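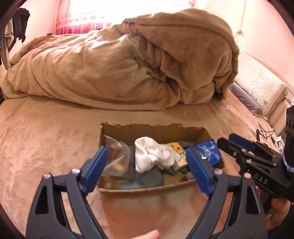 Figure 1. Box 26 on the bed before sorting, with mixed small items inside.

3.2 Small-item storage in shared bedrooms

The second part of the project looked at how students living in rented rooms store items that have no fixed place. Most rooms in the Prurkdale survey had a rack for hanging clothes and one bed, with little shelf space. Loose items went into reused cardboard boxes, and the box was lifted onto the bed whenever something had to be found.

Box 26 is typical of the group. The top has been cut away, leaving a rough rectangular opening with torn edges. Cloth items and packets share one space with no divider. A clear plastic bag stands at one side and a blue packet at the other, with crumpled cloth between them. Small pieces sit among the fabric, so the cloth has to be moved before the lower layer can be checked.

Method

Each box was emptied onto the bed sheet and its contents were put into three groups: fabric, packets and bags, and other. Ataahua Kingi did the sorting and Ilze Kütt kept the record sheet. Items were then returned in one of two layouts:

Layout A – fabric folded flat at the bottom, packets upright along one side.
Layout B – fabric rolled and stood on end, packets in a cardboard sleeve.

The time limit was 400 seconds per box, including refolding. Search time was measured separately, with a limit of 120 seconds per item.

Notes on the box itself

A torn edge catches on knitted fabric and makes the opening weaker at the corners. For the April trials we trimmed the edges with a craft knife and covered them with paper tape. Merle Trevaskis suggested folding the flaps inward instead of removing them – this gives a double wall but makes the opening smaller. Both versions were kept for the load test in section 3.3.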